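Search this site Go

Storing winter bedding and fleece when there's only one small cupboard

Bianka Szalai

We're in a small flat in Cerkstead and I'm trying to get the bedroom switched over for the warm months. The bamboo mat is already down on the bed and the fan is out. What I can't sort out is the bulky stuff. There's a thick white fleece bundle, a patchwork quilt my daughter wants to keep out all year, and a pile of fleece tops that never seem to fold down to a sensible size.

The only storage in the room is a white cupboard against the wall near the radiator. I have 14 fleece tops between the three of us and no space under the bed. I'd like to keep the room a neutral colour and not add more furniture. Do I roll, fold or vacuum pack? And is it all right to do the folding on the bamboo mat, or will the fleece catch on it?

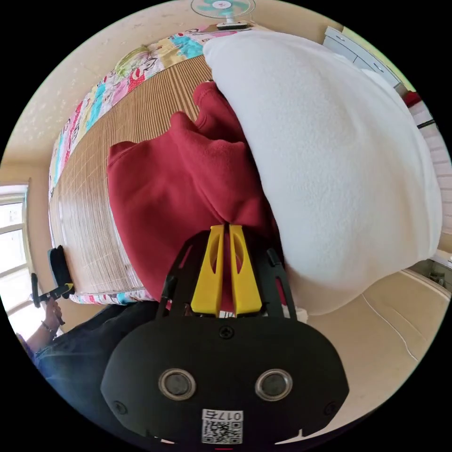

Replies

Khurram Talpur

Folding on the mat is fine. Mine has been used that way for two summers with no snags. Check the stitching first, and if any slats have split, put a sheet over them.

For the fleece tops:
Do up any zips and lay the top face down.
Fold both sleeves straight across the back.
Fold the sides in so you have a long strip, then roll from the hem up to the collar.
Stand the rolls on end in the cupboard so you can see every colour.

I would not vacuum pack the white fleece. I did it with a similar one and it stayed flat in patches for most of the next winter. A big cotton pillowcase does the job. Fold the bundle in thirds, slide it in and put it on the top shelf. Wash everything before it goes away and give it a full day to air – fleece can feel dry on the outside when the seams are still damp.

Keep anything you store a little away from the radiator, even if it's turned off now.

Miklós Simon

Get rid of half the tops. 14 is too many for three people.

Ferenc Bakos

I agree with Khurram on the pillowcase but not on the rolling. Rolled tops fall over as soon as you take one out, unless the shelf is packed full. I fold mine flat and use two cloth boxes from Gotden, the 22 litre size. Seven adult tops fit in each if you press down a bit. Measure your shelf depth before buying, as the boxes are deeper than they look.

The quilt can stay along the side of the bed if your daughter likes it there. Ours gets used most nights until the end of spring anyway.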